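Mezzanine

A mezzanine is a partial floor tucked between two main storeys of a building, usually open on at least one side to the room below. If you've ever stood in an old warehouse office and looked up at people leaning on a railing, you've met one! The word reached English by way of French and Italian, and goes back to the Latin for "middle". I grew up calling ours "the half floor", and I still slip into that when I'm talking fast.

What makes it a mezzanine and not simply an upstairs is that it shares its air and light with the space underneath. Building codes tend to limit how much of the room it can cover (check your local one, they really do differ), and the open edge needs a guard. Metal railings are the favourite in converted workspaces – they don't block much light, and a black one against white walls looks terrific, if you ask me. 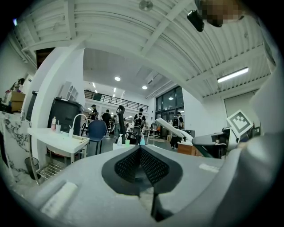

Photo: Stundia / Ternmont workspace collection

The ceiling matters more than people expect. A tall room can carry corrugated cladding over the main area, then drop to a flat ceiling further in, with recessed lights set into it. Glazed doors and windows in dark frames are another thing I'm very fond of, as a lamp glowing behind the glass makes the whole level feel lived in.

Older examples were often built for storage. The Kalniņš mill at Hultbridge, put up in 1779, had a timber one for grain sacks, reached by a ladder, and it stayed in use until the stair went in (a steep stair, too, I've climbed it). Modern ones get used as offices, reading corners or meeting spots, and noise is the usual grumble: whatever happens on the lower floor drifts straight up. Rugs help a bit, and so do heavy curtains and acoustic panels in whatever colour you can live with.

See also: Loft; Gallery; Balcony; Entresol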